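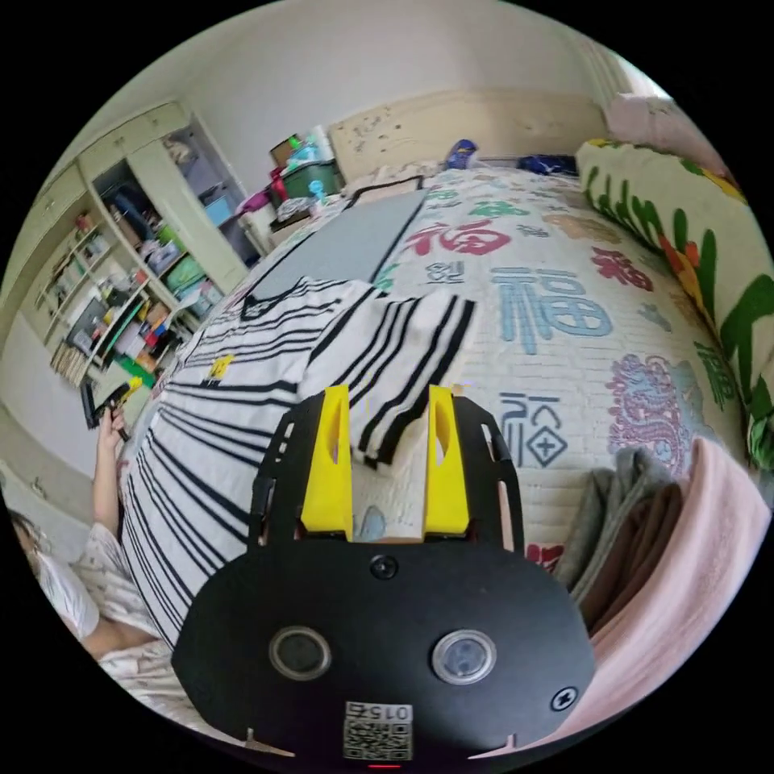 Can a robot learn to fold laundry without a robot being there for the lessons? Mostly, it seems, so long as the people giving the lessons hold the same fingers the robot will use later, and so long as they do it in plenty of different homes.

That's the short version of what the Pai project put out on 25th June, and I've been chewing on it ever since (I fold a lot of shirts, I have opinions). The group, based at Kondbridge and led by Gangadharan Nadar, wanted to know what matters more when you're teaching a machine by showing it: lots of goes at the same job in one tidy place, or fewer goes each in lots of places. So they made two sets of lessons, the same size as each other. One was recorded entirely on a bench in their own workshop. The other came from 19 bedrooms, with whatever bedding and clutter the households happened to have.

Then they trained the same arm on each set and sent it off to 12 rooms it had never seen. The bench-taught version managed a decent fold in two of them. The bedroom-taught version managed it in seven. I read that bit twice!

I rang Abdelilah Erraji, who ran the tests, and asked him what was going wrong for the bench version. "It had only ever known one background," he told me. "Put a patterned quilt under the shirt and it would go for the quilt. It would pinch a flower and try to fold that." He was very cheerful about it. The bedroom version still pulled up bits of bedding now and then, he said, but it tended to let go and have another try, a habit it must have picked up from people who'd done the same thing.

Stripes are a funny one. I'd assumed they would be a nuisance, all those lines going off in different directions once the cloth bends. Erraji says they were among the easier shirts, and his guess is that the lines give the arm a clue about which way a sleeve is lying. Plain dark tops on dark covers were the worst of the lot – he called them "a bit of a swamp". The write-up doesn't split the results by colour, though, so I'd treat that as a hunch for now.

A few things to keep in mind before anyone clears out the airing cupboard. It's T-shirts only. Nothing with buttons, no fitted sheets (I did ask). And the arm is slow, slower than me on a bad morning. The write-up also leaves out how tidy a fold had to be before it counted, and I'd quite like to see that. Nadar says the scoring sheet will go up with the recordings.

Those are due in November, along with a second round of tests on towels and trousers. Grukell is lending the arm again, and Jetelard is printing a softer set of fingers, meant to slide under a hem without dragging the cover along with it.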